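Tidying tips from our robot club's bedroom round

I help out with the Haverford robot club, and this term's project is all about teaching a gripper to clear up a bedroom. Seven weeks in, my own house has never been so tidy (well, bits of it), so I thought I'd pass on what the students and I have picked up. Most of it works just as nicely if you're only using your hands!

Start with the bin. Gadisa Tefera, one of our second years, kept losing time because the bag slid down inside every time something heavy went in. Now he folds a good deep cuff over the rim and presses the air out before he starts. I do it in the kitchen too and haven't had to fish a bag out since.

Put the bin on the floor right next to the mess. It sounds daft, but we used to leave it by the door and the students spent the whole session walking back and forth. Bring it to the rubbish, fill it, take it away again. 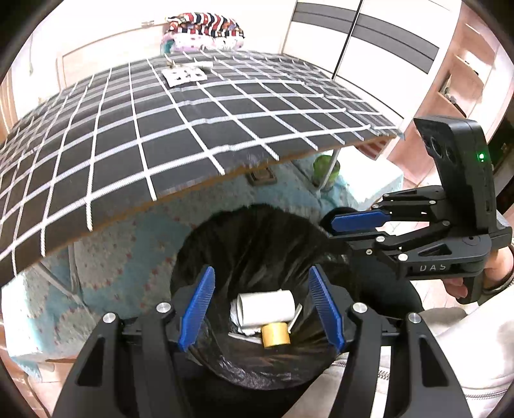 The bin stage, with the grid board up and both hand grippers out.

Paper cups want crushing first. A whole one takes up a silly amount of room and rolls about, and the jaws hate anything that rolls. Give it a squeeze in the middle and drop it in end first. Thin sticks and straws go in last, pushed down the side, or they'll poke a hole in your bag.

If you're using a printed grid board like ours, wipe it with a barely damp cloth and never a wet one. Ours has a cardboard edge, and Da-eun Hong left the last one on a soggy draining board... it came up like a crisp. The new one cost us 68 pounds so I'm a bit fierce about it now.

Fold blankets and towels before you touch the small stuff! Small things vanish in bedding. Stack them somewhere high and out of the way, biggest at the bottom.

For grubby finger pads, an old toothbrush and a drop of washing-up liquid gets right into the ridges. Let them dry overnight. Kimie Hattori swears by talc afterwards but I found it made everything slip.

We've got our run at Grarkham on 4th March, and I still need to buy more bin bags.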